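Clivero revises packing rules for mixed boxes of small goods

Bernau – The secondhand exchange Clivero has changed its packing rules for mixed boxes, the category that covers plush toys, small cushions, boxed accessories and flat items in plastic pouches. The new rules apply to all boxes handed in at the Bernau counter from May. They replace a one-page sheet that had been in use without changes since the exchange opened.

The main change concerns order. Under the old sheet, senders could pack in any order as long as the box closed without force. Under the new one, everything that is going into a box is first set out next to it, then packed by type: soft and bulky pieces at the back, packages with flat sides against the walls, and narrow or flat items last. The sender checks each piece against the contents list before it goes in.

Clivero says the change follows a review of 244 mixed boxes received at the counter over the winter. The review recorded 391 faults. Most were minor, such as a contents list that did not match the box or a barcode label that could not be read without taking the item out. Crushed retail packaging was the second largest group. In most of those cases a small carton had been placed on the bottom and heavier goods put on top of it.

The packing surface is also covered for the first time. A table is still recommended, but a bed, sofa or other soft surface is accepted if it is covered with a clean blanket or sheet. The cover keeps lint and pet hair off the plush and stops thin plastic pouches from sliding. On a rounded or yielding surface the box should stand where it is stable before anything is put inside, with the flaps open and folded out of the way or removed. 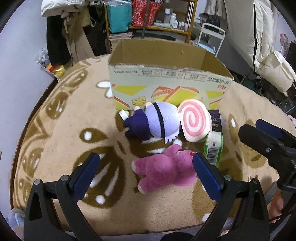 Used cartons remain allowed. Grocery cartons are the most common type at the Bernau counter, and the exchange has dropped an earlier request that printed sides be covered with paper. Printing may face any direction, including upside down, provided the address label is applied to a plain area or over a blank sheet. Worn or frayed upper edges are accepted. A split corner or a soft bottom is not, and boxes in that condition will be returned to the sender at the counter.

Tape is needed on the bottom seam in all cases. Senders using an open-topped carton have to add a separate lid or a sheet of cardboard cut to size. Clivero had considered a ban on open-topped cartons but decided against it after a trial in which lids cut from a second carton held up as well as the original flaps.

For plush goods, the sheet now asks that each piece be placed with its face or decorated side up. Loose bands, ribbons and fringes should be tucked under the piece. Fabric tags are to be left on. They often carry the only size and washing information available to the next owner, and items with the tag cut off take longer to list.

Cushions and other thick round pieces go in upright against the rear wall. Laid flat, they take up most of the floor of a medium carton and leave a gap around the edge that small items fall into. Placed upright, they leave the floor open and act as padding for whatever is set in front of them. The exchange does not accept compressed or vacuum-packed plush, which in its experience does not always return to shape.

The rules for items in retail packaging are stricter. A barcode label, if there is one, must face up or toward the open side of the box. The Casix software used at the counter matches the code to an existing listing where possible, and a label facing down means the item has to be lifted out, scanned and put back. Packages with a clear window should be placed with the window away from hard corners.
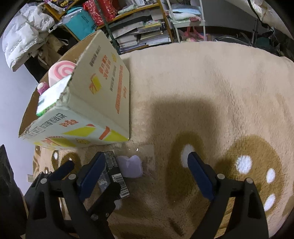
Flat items in clear pouches go in last. They can be slid down along a side wall or laid across the top of the soft goods. The pouch should be left as it is. Folding over the empty part of the plastic saves little space, and the crease tends to show in the listing photo. If the pouch is longer than the box is wide, it can be placed diagonally.

No more than 11 items may be packed in one box. The old sheet set no upper limit, and senders were charged by box size alone. The charge by size stays in place – small, medium and large, at the same rates as before – but a box with more items than the limit will be counted as two. Sets that are packed together in one pouch or one carton count as a single item.

Filler is limited to paper and fabric. Foam chips and shredded plastic are no longer accepted, as they cling to fleece and plush and have to be removed piece by piece. A towel or pillowcase may be used as filler if it is entered on the contents list, in which case it is treated as an item for exchange and will not be sent back.

Senders who do not have a suitable carton can buy one at the counter. The cartons are supplied by Björklund and come in the three standard sizes with a fixed lid. The small size has an inside divider that can be taken out. Clivero has not set a date for offering the same cartons by mail.

The contents list itself is shorter than before. It now asks for a plain description of each item, its main color and any damage. Brand and year of purchase are optional. The list goes on top of the goods, printed side up, and a second copy is handed over separately. Lists may be filled in by hand or in the Casix form, which can be opened on a phone without an account.

Boxes packed to the old sheet will still be taken for six weeks, with no extra charge. After that they will be opened and checked while the sender waits. The counter in Bernau has added an extra hour on Wednesday, from 5 p.m. to 6 p.m., for senders who want a box checked before it is closed. No appointment is needed, but the box should be brought untaped at the top.

The new sheet is available at the counter and is attached to every contents form printed from Casix. Rules for books, glass and electrical goods are unchanged.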